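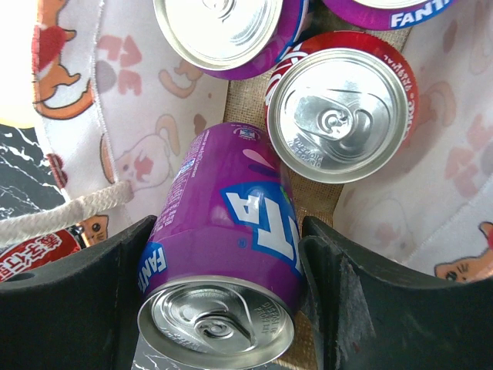
Ticket 345: Drinks supply, second floor kitchen
Site: Oltmanns building
Category: Catering and refreshments
Priority: Normal
Status: Closed
Handled by: Pascal Seidel, Facilities Desk

Reported problem
The requester states that soft drink cans in the second floor kitchen are not being kept upright and that different drinks are mixed together. Purple Fanta and Coca-Cola were named in particular. The requester also states that cans have rolled off the worktop on two occasions in December and that one was dented at the rim. A separate shelf for each drink is requested.

Log

09:15 Ticket received and assigned. Requester asked to confirm whether the fault concerns the worktop only or also the Mavano refrigerator.

09:40 Reply received. Both are affected. Cans laid on their sides in the refrigerator roll forward when the door is opened.

10:30 Kitchen visited. The middle shelf of the refrigerator was found to slope towards the door. The rear clip on the left had been fitted one slot too high. Clip moved and shelf checked with a spirit level. No further slope.

10:50 Dented can located and removed. The lid had not been pierced and there was no leakage. Staff are reminded that cans with damage to the rim or the pull tab should be handed to the Facilities Desk and should not be returned to the shelf.

11:20 Supplier (Grakano) contacted regarding the mixed drinks. Grakano confirms that the monthly order of 400 cans is delivered in single-flavour trays. The mixing therefore takes place after delivery, when part trays are unpacked by hand.

13:05 Request for separate shelves considered. The refrigerator has too few shelves for one per drink. Two Mastia shelf dividers were taken from stores and fitted to the middle shelf. Cola is to be placed on the left and fruit flavours on the right.

13:30 Depth of divided section measured at 21 cm. Cans stand upright in this space and cannot turn over. The lower shelf has been left undivided for bottles.

14:10 Requester informed. Asked whether cans may continue to be placed on the worktop for meetings. Answer: yes, provided they are stood upright and put away afterwards.

Resolution
Shelf levelled, dividers fitted, damaged can withdrawn. Unpacking instructions on the inside of the store cupboard door have been amended to match the new layout.

Outstanding
One spare rear clip to be ordered. The clip now in use is worn but holds. The order will be recorded under a separate ticket.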